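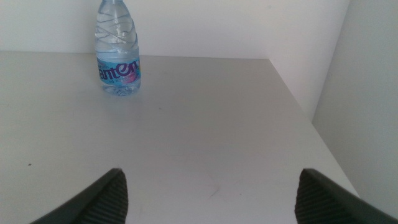
Workshop > Bench Automation > Teaching by Hand

10 Oct 2022
By Adeel Farooqui

Filed under: Tips, Small Arms, Teleoperation

Tips for recording a pick-up task

These notes apply to a small bench arm with a two-finger gripper, taught either by pushing the arm through the motion or by driving it from a hand controller. The arm in our shop is driven from a Trisport controller over a cable. Most of the points carry over to other hardware.

Clearing the table

Remove everything that is not part of the task before the first recording. Tools and spare objects go in a basket at the side, and the basket stays in the same place for the whole session. If it has to move, stop and start a new set. A learned policy will use whatever is constant in the picture, including things the operator stopped noticing an hour ago.

Wipe the table with a damp cloth and let it dry. Scuff marks that will not come off can stay. Crumbs should go, as they shift between takes.

Choosing the object

A small water bottle is a reasonable first object. It stands up by itself and costs very little to replace. It has two drawbacks. Clear plastic shows poorly against a white wall, and a thin-walled bottle gives under the fingers. Keep the cap tight and the label on. The label is usually the strongest visual feature on the bottle, so decide at the start whether it will always face the camera or be turned between takes. I turn it. A set recorded with the label always to the front gave us a policy that hesitated as soon as the bottle was rotated a quarter turn.

Use one fill level for the first set. A full bottle is stiffer and harder to crush than a half-empty one, and it tips less easily when a finger brushes it. Record the half-empty bottle later as a separate set and name the folder accordingly.

Start positions

Begin each take with the gripper open and well short of the object. The approach is part of the task. Takes that begin with the fingers already on either side of the bottle teach closing and lifting and nothing else.

Vary where the bottle stands. Place it near the back edge for some takes, near the middle for others, and to both sides. Do not mark the spots with tape that the camera can see. I keep a paper list of positions beside the keyboard and work down it.
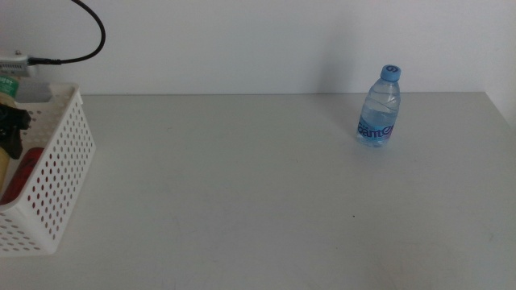

Leave enough room between the bottle and the wall for the fingers to pass around it. With a wide gripper, come in from the front at a low angle and keep the tips level. If the tips strike the wall, discard the take.

Driving the arm

Move at one steady speed. New operators rush the long approach and then stall for several seconds near the object while they judge depth. Those pauses are recorded along with everything else, and the arm will reproduce them. Practice the full motion without recording until the pauses are gone.

Close the fingers on the straight part of the body. The shoulder tapers and the fingers ride up it. The base is stiff but low, and the underside of the gripper tends to touch the table first. Ribbed finger pads hold wet plastic better than smooth ones, though I would still dry the bottle.

Close until the wall of the bottle just begins to give, then stop. Wait 2 seconds before lifting. This short hold is the one pause worth keeping, and it should be the same in every take.

When guiding by hand, hold the arm above the wrist. A hand on the gripper blocks the wrist camera and adds side load at the fingers. Stand on the side away from the fixed camera, and keep sleeves out of its view if possible.

Cables

Route the cable up and out of the work area with a loose curve in it. A tight cable pulls on the connector and a slack one drags on the table. Check the curve at full reach in both directions before recording.

Keeping and discarding

Our current bottle set has 313 takes, of which 213 were kept. The rejects were mostly late stops and bumped bottles. A recovered mistake can be kept if the recovery is clean, for example a missed grasp followed by a short retreat and a second try. Put these in their own folder so they can be left out of a training run. Mokside, the logging program we use, allows a text note on each take. Write it immediately. One word is enough.

Lighting

Soft, even light from above works best with clear plastic. Block the window. In March we lost most of an afternoon's takes to a patch of sun moving over the table. Lock the exposure and white balance on every camera, including the one at the wrist, and check them again after any restart.

Write down the camera positions at the end of the day, measured from the table corner.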